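Cuna Produce Packing: where we are
Tuesday, May 22, 2018

Hi Anju,

It's been a busy stretch since the April note, so I'll try to keep this one short (I know, I always say that!). We've spent $3,565 of the grant so far, mostly on bags, trays and the shelving that Lalit finally got up on the wall. There are receipts for all of it, and Kuldeep will send you the scans.

The lemon bags came in and I love them. They're see-through enough that you can check what's inside, they have a looped handle, and the little daisy makes me smile every time. The sample order we're using for packing has a yellow bell pepper, a peach, an apple, another red fruit and a pear, all sitting on one of the black trays next to the bag. Alby wants the pear packed first and the peach last, and we've been going back and forth on that for days.
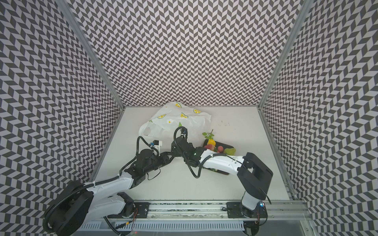
What's still open

We've packed 217 bags, and the peaches are the only thing I'd call a problem. They bruise if anything heavier goes on top, so I'd like to try a stiffer bag from Brovlow before we reorder. Ankit has asked them for four samples.

The other thing is crumbs and bits on the tabletop. We wipe down at the end of the day now, but I'd rather do it between orders.

Could you let me know whether the bag samples can come out of the supplies line?

Thanks so much,
Alby and I will call Thursday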